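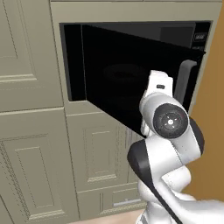 How to build and cost a cocktail list for a small bar

Last revised 2018-04-22

The procedure below is the one used to put together the opening list at Fidgate, a basement bar with one service well and two bartenders on a busy night. It assumes a licensed premises, a working back bar and access to a domestic-size kitchen for prep. It covers list structure, specs, costing, batching and the printed menu. Glassware and licensing are outside its scope.

Before you start

You will need a spreadsheet, a kitchen scale that reads to one gram, a graduated cylinder, a set of jiggers from a single manufacturer, and current supplier invoices. Do not work from list prices. Freight and deposits can move the cost of a bottle enough to spoil the calculation, and the invoice is the only document that shows both.

Check the jiggers against the cylinder. Of the first set bought for Fidgate, the 30 mL side of one jigger poured 33 mL to the brim. Over a 700 mL bottle that is two drinks lost.

Step 1. Fix the size of the list

Decide how many bottles can be reached from the well without the bartender moving their feet. That number sets the list. At Fidgate it came to 19 bottles, including vermouths and bitters, and the list was written to fit. Modifiers used in only one drink were struck off first. A violet liqueur survived two drafts and was removed in the third.

Group the drinks by method: stirred, shaken, built, sparkling. Keep shaken drinks to less than half of the list. They take the longest and they tie up both tins.

Step 2. Write the specs

Each spec sheet carries the following, in this order:

Name of drink
Glass
Ice (type, and whether it goes in the glass, the tin or both)
Ingredients in mL, largest volume first
Method, with shake or stir time in seconds
Garnish
Cost per serve

Give every volume in millilitres. Older recipes in fluid ounces should be converted once, rounded to the nearest 5 mL and tasted again after rounding. Leave dashes of bitters as dashes, but specify the bottle, as dasher tops vary.

An example from the current list:

Bragança
Glass: coupe, chilled
Ice: cubed, tin only
Aged rum 45 mL
White port 20 mL
Lime juice 20 mL
Sugar syrup (1:1 by weight) 15 mL
Shake 12 seconds, double strain
Garnish: none

The original version had a grapefruit twist. Leif Vik, who ran the well for the first season, found that it held up the pass and that guests set it aside on the napkin. It was dropped.

Step 3. Prepare the syrups

Weigh both sugar and water. Volume measures are unreliable for sugar because the grain packs differently from bag to bag.

For plain syrup, combine equal weights of white sugar and hot water and stir until clear. For the honey syrup, use two parts honey to one part water by weight. Warm the water first; there is no need to heat the honey directly. Cool both, bottle, and label with the contents and the date made.

Shelf life in the fridge, as used at Fidgate:

Plain syrup 1:1 – two weeks
Honey syrup 2:1 – three weeks
Ginger syrup – five days
Citrus juice – same day only

Discard anything cloudy that was clear when bottled. If a syrup has lost its label, discard that too. 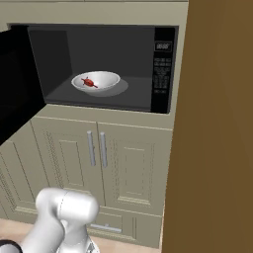

Step 4. Cost each serve

For each ingredient, divide the invoice price by the usable volume of the bottle. Usable volume is the stated volume less an allowance for spillage and dregs. Three per cent is adequate for spirits. For citrus, weigh a full case, juice it and divide the case price by the yield in millilitres. Repeat this at least twice a year, as winter and summer lemons give quite different figures.

Add garnish, ice if it is bought in, and the paper straw or napkin. Labour is not included at this stage. It belongs in the overall margin, and dividing it by drink produces numbers that look precise and are not.

Then divide the total by the target cost ratio. A drink costing $3.60 to make, at a target of 20 per cent, sells for $18.00 before tax. Where the result falls between two price points, round up for stirred drinks and down for long ones. Guests compare long drinks with the price of a beer.

Urszula Sadowski, who keeps the books for Fidgate and its sister bar Cinetham, recommends a second column showing gross margin in dollars. A drink with a poor ratio can still return more cash per serve than the cheapest highball. Two of the sparkling drinks stayed on the list for that reason.

Step 5. Batch what can be batched

Stirred drinks without juice can be batched in full. Shaken drinks can be batched only as far as the spirits and liqueurs; juice and syrup go in at service.

To scale a recipe, multiply every ingredient by the number of serves, then add water if the batch is to be poured straight from the freezer. Start at 20 per cent of the batch volume and adjust by taste. Bitters do not scale well in practice. Begin with two-thirds of the calculated amount, stir, taste, and add the rest only if it is needed.

Record the batch size, the date and the initials of whoever made it on the bottle. Store full batches at or below minus 15 °C and pour into a chilled glass.

Step 6. Run a trial service

Print the specs on one laminated sheet and run a full round of the list with the bartenders who will be working it. Time each drink from docket to pass. Anything over 80 seconds goes back to Step 2.

Guadalupe Quezada ran the trial at Cinetham with the house lights down and the music at service level, and this is worth copying. Two bottles with similar labels were confused in the first ten minutes. They were moved to opposite ends of the rail.

Step 7. Write the menu copy

State the base spirit first, then the ingredients the guest will taste. Leave out the ones they will not. One line per drink is enough, and tasting adjectives can usually be cut. If a drink is named after a person or a place, keep the story for the bartender to tell.

Mark any drink containing egg, dairy, nuts or sesame. Orgeat is the one most often missed – it is normally made from almonds and must be marked as such.

Set prices in the same weight of type as the description, without leader dots. Print a short run first. The first Fidgate menu had two spelling errors and a missing price, all found after the full run had been delivered.

Review the costings each May, and whenever a supplier changes.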